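**9/10/26**

**Zeleke opens its sitting room in Brekcombe, and we'd love you to come and flop on the sofa**

I've been putting off writing this because I'm much better at moving furniture than I am at press releases, but the doors are open, the kettle works and the sofa is finally where it's staying, so I've run out of excuses.

Zeleke is a cushion and soft furnishings shop. We've been selling from a unit behind the old dairy in Brekcombe for four years, mostly to people who already knew we were there, and the one thing customers kept asking for was somewhere to try the cushions on a real sofa before buying. Fair enough! A cushion on a shelf tells you next to nothing. So in July we took on the room next door, and as of this week it's a proper sitting room that anyone can walk into, sit down in and rearrange.

The idea is very simple. You come in, you pick whatever you fancy from the baskets by the door, and you put it on the sofa. Then you sit there as long as you like. If you want to bring a cushion from home to see how it gets on with one of ours, please do (several people have already, including one very elderly tapestry one that I was half in love with by the end of the afternoon). There's no booking and no charge for a cup of tea.

We're stocking 21 cushion covers to start with, in 14 colours, and every one of them comes with a choice of feather or fibre filling. Most are made up for us by Bredimach, the sewing workshop on the far side of town, and the knitted throws are from Kisar, who we've worked with since our first winter. Prices for a finished cushion start at £14, and if you bring us your own pads we'll fit new covers while you wait.

My business partner, Gemechu Fikre, chose the colours, and he'd like it on record that he wanted a mustard and was overruled. "People come in asking for something bright and go home with something blue," he says. "I think they see it against a pale sofa and that's that. I still think mustard would have sold."

He'll probably get his mustard in the spring.

Shinji Kaneko, who looks after the workroom at Bredimach, has been just as patient with us. We must have sent the zips back more times than was polite. "A cover has to come off easily or it never gets washed," Shinji told me when I rang to apologise yet again. "I would much prefer to argue over a zip now than have a customer fighting with one at home." The zips are lovely now, by the way. They run along the bottom edge and you can't feel them when you lean back.

Alongside the sitting room we're starting a small evening get-together which I've been calling Cushion Club, until somebody thinks of a better name. It's an hour and a bit of practical stuff: how to choose a filling, how to plump a cushion that's gone flat, how to get marks off a pale cover without making things worse, and what to do with a long sofa that looks bare whatever you put on it. Places cost £4, which covers tea and cake, and there'll be plenty of time for questions. You don't need to buy anything, and you don't need to be good at this sort of thing either. I certainly wasn't when we started.

The room is at ground level with a wide door, and there's space to get a pushchair or wheelchair right up to the sofa. Parking is free in the yard for 60 minutes. Well-behaved dogs are welcome on the floor, and I'm afraid on the floor only.

A few from the sitting room:

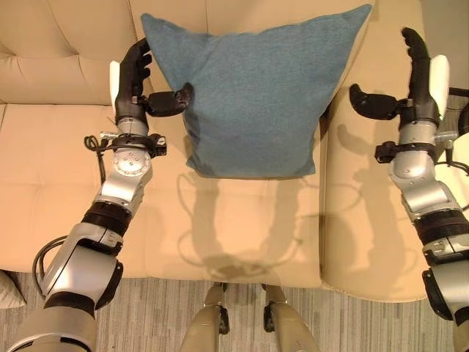
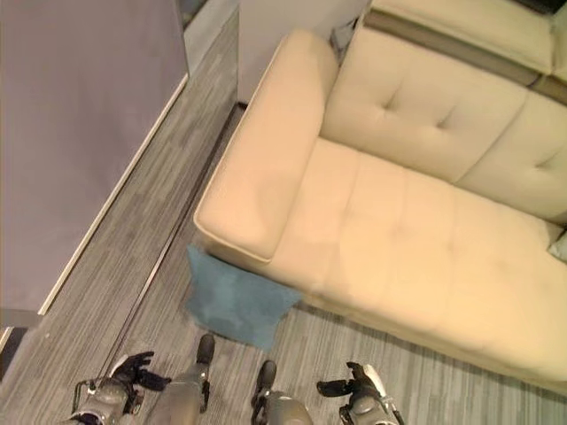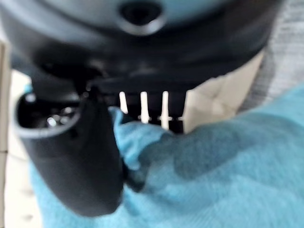
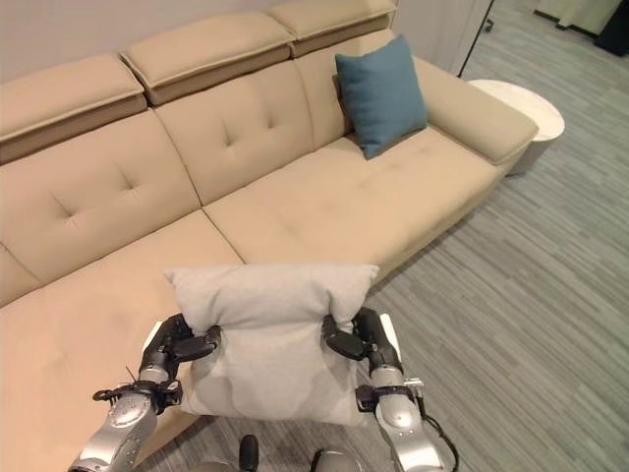
The question I get asked more than any other is where on the sofa a cushion should go, and I'm afraid my answer is always "try it and see". Most of us plonk one at each end out of habit and never think about it again. If you've got a long pale sofa, though, have a go with a single strong colour before you buy a matching set. The teal-blue cushion leaning in the corner by the armrest in the last picture is how I'd do it at home, tucked back so there's still room to stretch out, and in the first one it's propped up against the tufted back on the middle seat, which suits people who like something behind them when they read. Same sort of blue, quite a different feel to the sofa. A light grey one is a good quiet partner for it too, and you can swap them about as often as you like while you're with us. Take your time over it, have another tea, and if you still can't decide we'll happily lend you a couple to try at home overnight. All we ask is a name and a phone number.

We'd be very glad to see anyone from the local papers, newsletters or blogs who'd like to have a look round. Gemechu or I can show you the room and the stock, and Shinji is happy to talk about how the covers are made. Just drop in and ask for either of us at the counter, or leave a note in the shop letterbox if we're shut and we'll get back to you.

Zeleke, behind the old dairy, Brekcombe. The sitting room keeps the same hours as the shop.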